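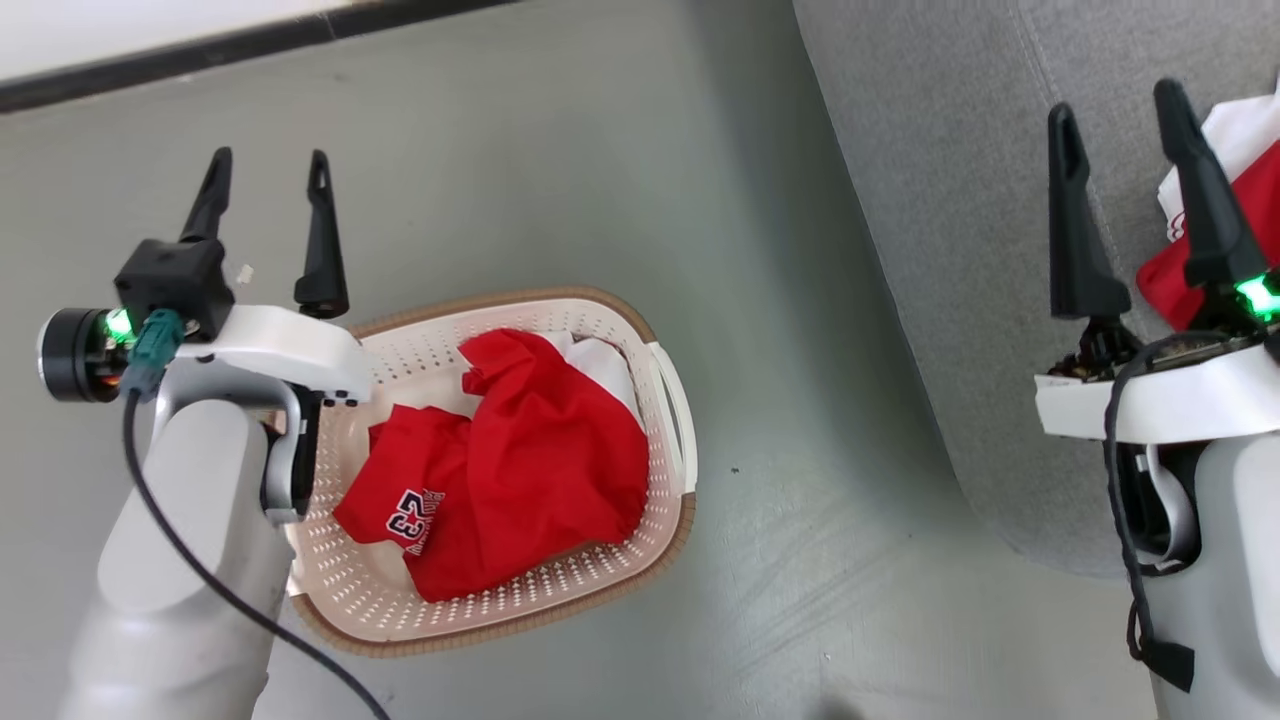 Most of the trouble with team laundry starts before the machine is switched on. A replica jersey is a polyester knit with a printed number bonded to it by heat, and the print usually fails long before the fabric does. Begay, a repair shop that takes in club kit from Ruvolero and the towns nearby, replaced the numbers on some 400 shirts last season. The cracks ran mainly along fold lines, where a shirt had spent days balled up under other clothes.

The basket matters more than most households think. A solid-sided hamper holds moisture against the lower layers. A perforated plastic basket lets air in at the sides, provided it stands a hand's width from the wall and is never packed down. The shop advises a single layer of jerseys, turned inside out, with the print facing in. Whites go in a second basket. Red is the worst color to mix, as loose dye moves to cotton readily at warm settings and does not come out again.

Socks need separate handling. The cuff of a sports sock carries most of the elastic, and elastic degrades with heat. Pull each sock straight by the toe before washing, and dry the pairs flat. Hanging them by the cuff stretches the band. An ottoman or a low bench next to the basket makes a good sorting surface – the height is right for sitting down to the job, and woven upholstery stops small items from sliding off. 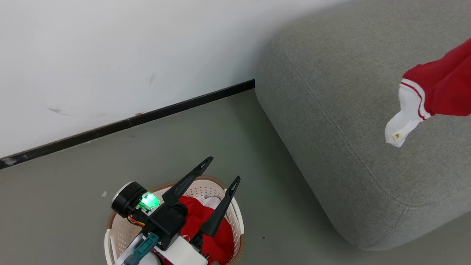

Booker Okafor disagrees with the last point, and argues that nothing worn on a field should touch upholstery until it has been washed. Grass stain and liniment both transfer under light pressure, he notes, and a woven cover is far harder to clean than a sock. His own practice is to sort on the floor, on an old sheet, and to wash the sheet with the load.

The wash itself is simple. Set the machine to cold, choose the slow spin and leave out fabric softener, which coats polyester and traps odor. Drollano, a sports laundry that handles 3000 pieces a week, limits its jersey cycle to 17 minutes and lets shirts rest on a rack for 10 more before folding.

Last comes the floor. Lint and dried turf collect along the baseboard, particularly where furniture stands against the wall. A dry brush run along the top of the strip, followed by a damp cloth, will clear it. Scuffs on matte paint should be dabbed lightly, as rubbing leaves a shiny patch. 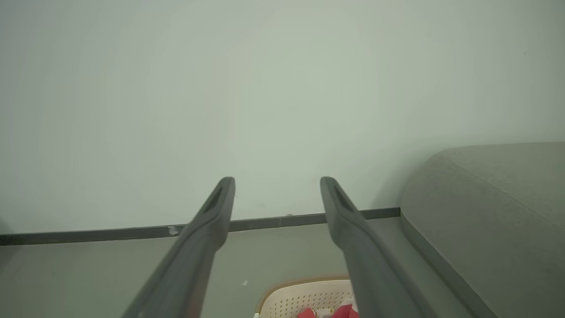 Faint scuffs just above a dark gray baseboard.

Grutum, the club whose kit fills most of Begay's racks on a Tuesday, now sends its shirts home in mesh bags, one per player, with the wash settings printed on the tag.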